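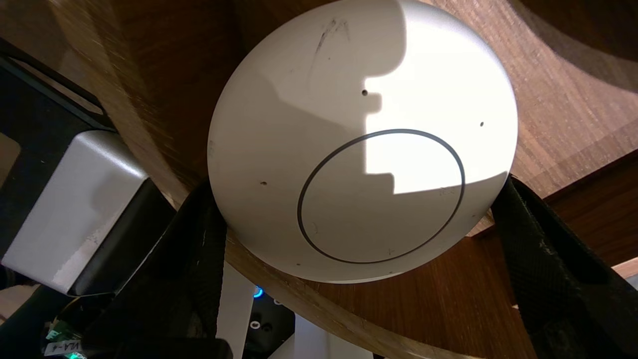
Cleaning matte white things without leaving marks

Matte white shows everything, and most of the damage I see was done by the cleaning. Start dry. Use a soft brush or a clean microfiber cloth and go over the whole surface once with almost no pressure. Grit that gets rubbed in turns into gray scuffs, and those are much harder to shift than dust.

If dry dusting leaves marks behind, mix one drop of dish soap into a cup of lukewarm water. Dip the cloth, wring it out hard, and wipe in straight passes. Follow with a second cloth and plain water. Anything that plugs in gets unplugged first, and no water goes near seams or vents.

Skip melamine sponges on matte plastic. They are a fine abrasive and leave a shiny patch that never blends back in. On painted walls, test one behind a door.

Phones, remotes and switches

Unplug the line cord from a desk phone before wiping it, or you will dial somebody. Put a little rubbing alcohol on the cloth — never on the phone — and do the handset first, mouthpiece end included. A dry toothbrush clears the gaps between the keys. For a coiled cord, pinch it in a damp cloth and pull the cloth along slowly, then let the handset hang until the cord untwists.

Wall switches get a dry cloth only. If there are fingerprints on the wall around them, a barely damp cloth will do it, kept well away from any socket.
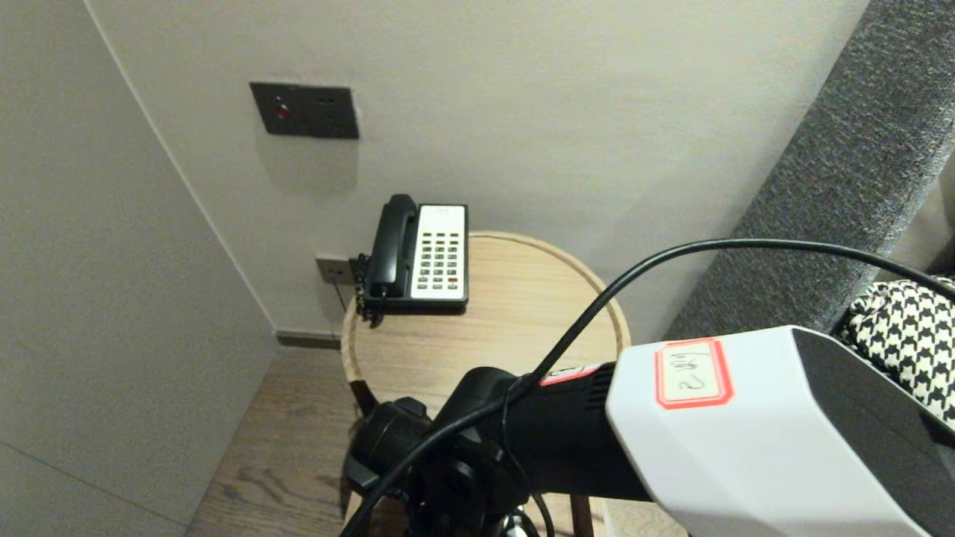

Corded desk phone on a round side table.

Light wood tabletops

Oak marks easily under anything with rubber feet. Stick felt pads on lamps, phones and speakers, and replace them when they go flat. Rokeya Wijesinghe wrote in to say she cuts hers from an old wool hat, and I have done the same since.

White rings from cups often come out with a warm iron over a dry cotton cloth, a few seconds at a time. For small scratches I use 180 grit and then finer paper, always with the grain, but only on solid wood. Veneer is too thin for it.

Sun

Direct sun yellows some white plastics and fades wood unevenly.

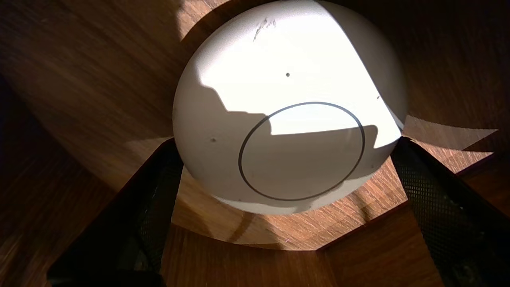

Move things a hand's width every month or so, and turn round pieces by a quarter. If a table gets sun every afternoon, a thin curtain does more good than any polish. Check under lamps and bowls in February, when the sun is low and reaches farther into the room than you expect.

Wash the cloths on their own, with no fabric softener. Softener leaves a film that streaks on the next thing you wipe.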